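1/ 最近在看一套挂牌的老房子，Clundallow 坡上那一片，两层，带一个半地下储藏间。挂牌页写得很漂亮，尺寸却对不上。开一串，记录核对过程，主要讲面积和层高，顺带讲排水。

2/ 先说面积。挂牌写 1000 平方英尺，产权登记的图是另一个口径：登记图按外墙外皮算，挂牌按“可使用空间”算，把半地下那间也加了进去。两边都没有写明算法，要自己拿图去套。

3/ 半地下那间在登记图上标的是 storage，不是 habitable room。按当地常见的做法，这类空间不计入居住面积。把它当一间卧室来比单价，单价会偏低，和同街其他成交放在一起没有可比性。

4/ 我的处理：扣掉储藏间，再扣掉后加的封闭阳台（图上没有，没查到许可），剩下 800 平方英尺。后面所有单价都用 800 做分母。

5/ 层高。楼上正常。楼下客厅有一道横梁，梁底明显低于两侧天花。挂牌照片全部是背对横梁拍的，平面图也没画剖面。看房带激光测距仪，量梁底，别只量房间中央。

6/ 横梁是否承重，看两点：楼上隔墙是否落在梁的正上方；梁两端是否有独立的柱或墙垛。这套房两点都符合，所以“打通客餐厅”的方案要先请结构工程师出意见，费用单列，别混进装修预算。

7/ 卖方提供的验房报告是 Waner 出的，篇幅不短，但屋面部分只写了“从地面目视”。等于屋面没验。买方自己另请了 Rotich，上了屋面，也进了阁楼，两份报告的结论差在天沟和烟囱根部的泛水。

8/ 泛水的问题：金属片搭接方向反了，下片压上片。短期不一定漏，连续下雨时水会沿搭接缝往里走。阁楼对应位置的木料上有旧水渍，含水率读数正常，说明当时是干的，不能说明以后不漏。

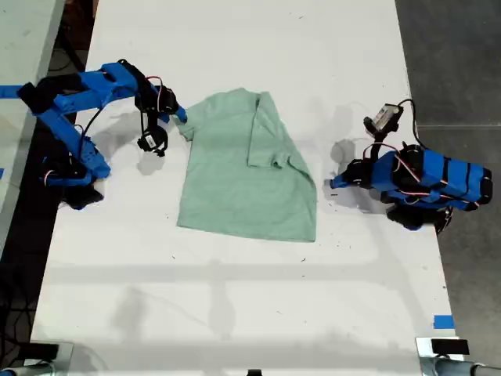
白色长桌上，浅薄荷绿T恤，右侧连袖子向内折。

9/ 继续。排水：房子在坡上，后院高于前院。后墙外有一条明沟，出口接到侧面一根埋地管，管子去向不明。问过挂牌方 Savov，答复是“接市政”，没有图。这句话不作数，要做管道内窥。

10/ 内窥报价 349，含录像和一张示意图。相比后墙基础返潮的修复费用，这笔钱没必要省。下单前确认两件事：是否包含侧面那根雨水管（很多报价只查污水主管），录像文件是否交付给委托人。

11/ 电。配电箱换过，面板很新，但二楼还有两孔插座，说明支路没有一起换。新箱配老线，是老房子里常见的“半翻新”。验房时让人拆两三个插座看线，只看箱子不够。

12/ 窗。正面的木窗是原件，配重绳断了几根，可以修。侧面换成了塑钢推拉，开启面积变小。卧室窗要满足逃生尺寸，量净开口，不量窗洞。侧卧那扇我量下来宽度不够，换窗要计入成本。

13/ 税费和持有成本就不展开了，各人情况不同。只提一点：院子边上那条通道是共用的，登记文件里写了双方分摊维护，但没有写比例。没写比例的分摊条款，交割前要让律师补一份书面约定。

14/ 核对清单，一共 9 项，按我实际做的顺序：
产权登记图
许可记录
居住面积重算
梁底净高
屋面与泛水
阁楼含水率
雨水管内窥
支路电线
卧室窗净开口

15/ 许可记录排在第二，是因为查询要排队，越早提交越好。这套我是上午提交的，系统里能查到的只有换配电箱那一张，封闭阳台没有。线上查不到不等于没有，早年的纸质档案要另填申请表。

16/ 目前状态：内窥还没做，纸质档案还在等。出价会以 800 平方英尺为基准，屋面、侧卧窗两项按报价扣减。横梁不动，维持现有隔断。管道录像拿到以后在这串下面补。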